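Clurton Craft Swap - June planning meeting, minutes

I'm doing the minutes again, so apologies in advance for the spelling. We started at 6:30, a bit late, as half of us were still hunting for parking behind Bretthorpe Hall.

Money first. We have $825 in the account after paying the hall. The new shelving from Nisbet came in at $133, which everybody thought was fair, and we agreed to put up to $400 toward supplies for the fall swap. Nothing else to report there!

Then we got on to the supplies, and this took up most of the evening (we do love a rummage). The big white table by the window stays as the sorting table. I'd like the markers and highlighters kept together at one end - they wander off otherwise - and the scissors closed and put back in the drawer when you're done with them, please. 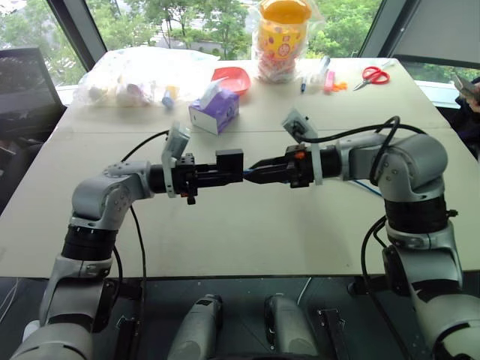 We went back and forth on the clear plastic bags. Some people like them for small bits and pieces, others would sooner have tubs with lids. We settled on bags for now, tied and labeled, and we'll look at tubs again if there's money left. Tissues stay out on the table, especially with allergy season being what it is.

The Skuvside group asked if they could bring 2 extra tables of yarn to the fall swap. Yes, gladly, as long as they let us know by the end of August.

Any other business: the blinds still stick, and I said I'd call the hall about it. Cookies were very good this time.

We wrapped up at 8:10. Same room next month.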